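Sunday-Lunch People Wanted: Help Me Test a Cookbook

Hi, I'm Elínborg Laxdal, and I'm looking for home cooks! I've spent the last few years collecting recipes from the kitchens of Hudton, mostly by inviting myself to dinner and asking too many questions, and now there's a book in the works with a small press called Illeck. There are 48 recipes. I've cooked every one of them so often that I can't tell anymore whether my instructions make sense (my sister says the dumpling page doesn't).

So I need testers. You don't have to be good at this. If you can chop an onion and you own one decent pot, I want to hear from you, and I'd love a few people who mostly live on toast.

What you'd be doing

You get 5 recipes by email in April. Cook each one once, exactly as written, even when you're sure you know better! Then fill in my two-page form. Tell me where you got lost, what you couldn't find at the store, how long it really took and whether anybody wanted seconds. Plan on an evening per recipe. The bread takes longer, sorry, it has to sit overnight.

What you get

Groceries are covered up to 100 dollars, so keep your receipts. You also get a signed copy and your name in the back, spelled however you like.

Who I'm after

Anyone 18 or over within driving distance of Hudton. Vegetarians, yes please, just say so and I'll send you the right batch. If you have a serious nut allergy this round won't work for you, but there's a dessert round later.

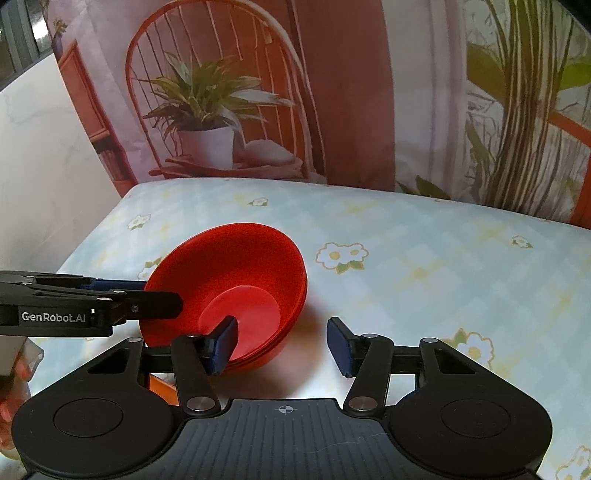 Red bowl on the patterned tablecloth.

How to apply

Send me a few lines about what you cook on a tired weeknight, what your oven is like and who you'd be feeding. No résumés! Drop it in the box at the Altıntaş bakery or use the contact form on this page. Bergþóra Mikkelsen is handling the grocery money, so payment questions go to her. I usually answer mail after 9 p.m., once the dishes are done.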